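Collecting demonstrations by hand: the Storen student project

Darren Lambert supervises the project and Reece Crabtree is the student in charge of its data. They were interviewed together on January 13, 2021.

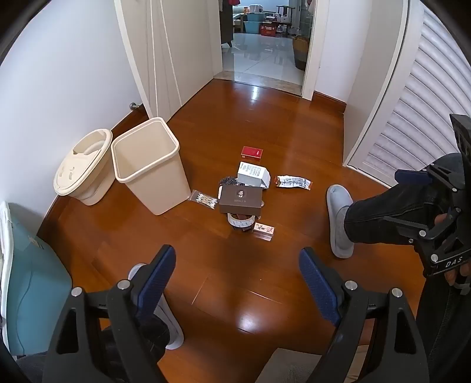 Storen is a student project on household tidying. The group wants a robot arm to pick small objects off a floor and put them in a bin, using a policy trained on recordings of people doing the same job. Each person records with a pair of hand-held grippers, working in ordinary rooms with whatever is lying about.

"The target for the year is 2,000 recordings," says Crabtree. "A recording is one attempt at one task, from the moment the grippers are raised to the moment they are lowered. We throw away anything longer than 60 seconds, as by then the person has usually lost track of what they were doing."

Lambert set the rules for the tasks. Each one is written on a card with a start state, an end state and a list of permitted contacts. The objects are mostly packaging: card boxes, rolls of tape, wrappers, small plastic packets. He wanted things that differ in stiffness.

"A box has flat sides and you can close on it from nearly any direction," he says. "A crumpled wrapper has no sides at all. If you practise only on boxes you get a policy that waits for a flat face to appear. Cords are worse. The jaws close, part of the cord comes up, and the rest stays on the floor or pulls something else along."

The group had to change the pads during the autumn. The first set was cut from smooth rubber sheet and let thin card slide out when the wrist was turned. The replacements have a textured face. Crabtree fitted them and repeated the card tasks with both sets before the old ones were withdrawn.

"With the smooth pads I was squeezing harder without noticing," he says. "That shows up in the jaw width. You can see the box being crushed in the numbers. With the textured ones the width settles and stays there until release."

Floors have given more trouble than either of them expected. A polished floor throws back light from windows and open doors, and the tracking software, which the group calls Bemix, can mistake a moving reflection for a fixed point. When that happens the estimated position of the gripper drifts sideways. Crabtree runs a check after every batch of 15 recordings and marks the ones where the path jumps.

Lambert does not allow the room to be altered to suit the software. "They may not close the curtains and they may not put a sheet down. If the method only works on a grey carpet, we should find that out in the first term."

Two-handed work was added later. In the early sessions students used one gripper and kept the other hand behind their back. The present cards ask for both, with one hand holding an object steady or moving it clear while the other picks. Crabtree says the timing between hands is the hardest part to keep consistent from one student to the next. Left-handed members lead with the opposite side, and their recordings are stored under a separate label.

There are nine students in the group. Each completes a practice set before any recording is kept, and Lambert reviews the practice files himself. The most common fault is speed. New members reach for the object quickly, stop above it and then correct, which leaves a hesitation in the data that the policy copies.

The first training run is planned for March. Crabtree would like to include the cord tasks. Lambert would prefer to leave them for the second run, and the cards for them are still being rewritten.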